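About us

Plultine is a shared workshop in Gandton. We started with one bench in a garage belonging to Sølve Skjelbred and moved into the old Eklund print works when the garage door would no longer shut. Members build things here in their own time: lathe tooling, a kiln controller, a greenhouse that waters itself and, for the past few winters, robots.

Membership is open to anyone over 16. You do not need to know anything about electronics when you join, but you do need to do the safety hour before you use the machines. Under-18s come with an adult.

The Stilden bench

Most people who write to us ask about the Stilden bench, so it gets its own section. It is a two-armed robot set-up for handling small laboratory glassware, put together by a group of 4 members. Sølve looks after the arms and the wiring. The others share the software, the brackets and the washing up.

We wanted a job that was fiddly but cheap to get wrong. Glassware suits that well. It is clear, which makes it hard for cameras, and it has to be held firmly enough not to slip but no tighter. The total spent so far is a little over what we planned, almost 3,000 pounds, and the largest part went on motors. The black cloth on the table came from a market stall and is the best value item in the whole build.
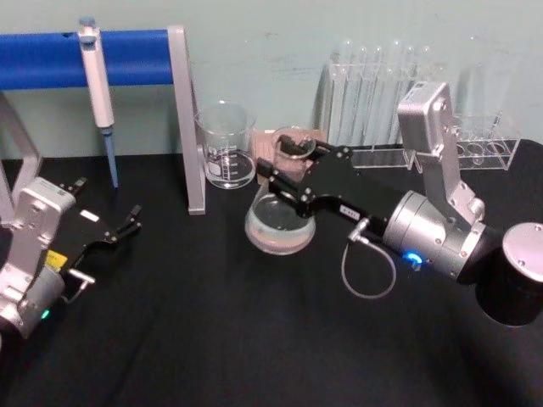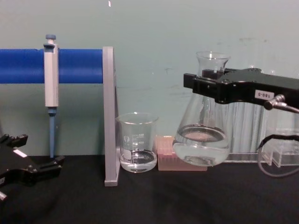

Two arms, a beaker and a flask at the bench.
Plultine Members' Newsletter, issue 190

The grippers each have two fingers. Getting both arms to work over the same small table without knocking into each other took most of a year — we began with one arm and should probably have stayed with one for longer. Cable routing is still being changed. A loop that hangs well in one position will catch in another, and the only way we have found to check is to move the arm slowly through everything it might do and watch.

Current work is on picking up, holding and setting down. Pouring comes after that, and then the pipette. We keep a written log of every session, good or bad, and it passed 1,000 entries in November. Members can read it on the shelf by the kettle. We are slowly typing it up.

Rules at the bench are short. One person runs the arms and one person stands by the stop switch. Broken glass goes in the lidded tin, never the bin. Nothing from the bench goes back in the kitchen.

Visiting

The workshop is open to visitors in the evening from 6.30. Ring the side bell, as the front door sticks. Parking is in the yard behind Eklund — please leave the loading bay clear. The ground floor is step-free, including the robot bench, but the wood shop is up a flight of stairs.

To join, ask for a form when you visit. Fees are paid monthly and there is a lower rate for students.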